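Darkport hold on against Manninen in indoor league replay

Late save keeps the score at 3-3 and sends both clubs through

Darkport and Manninen finished level at 3-3 in the replayed second-round match of the Juvo indoor field hockey league, a result that takes both sides into the February play-offs.

The original fixture was stopped in the second half when the floor at the Stultevura hall was ruled unsafe near the east goal. League rules require a full replay when play is halted before the final quarter, so the earlier 1-0 score was struck from the record.

Manninen used a high press from the start and scored twice from penalty corners in the opening 18 minutes. Darkport switched to a back three after the second goal, closed the left channel and pulled one back from a long diagonal pass off the boards.
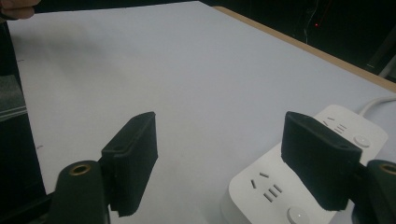
The third quarter was played almost entirely in the Manninen half. Darkport equalized from a stroke and went ahead on a deflection, which stood after the two umpires conferred. Manninen replaced their goalkeeper with a sixth outfield player for the last four minutes and drew level from their fifth corner.

Darkport's keeper then blocked a reverse-stick shot with her left pad in the closing seconds.

Attendance was 400, against a hall capacity of 500. Both clubs finish the group on eight points, with Manninen placed first on goal difference. Darkport will travel for their play-off and Manninen will be at home. Push-back in both matches is at 7:30 p.m.

The league said the repaired section of floor passed its inspection before the replay and will be checked again before the play-offs.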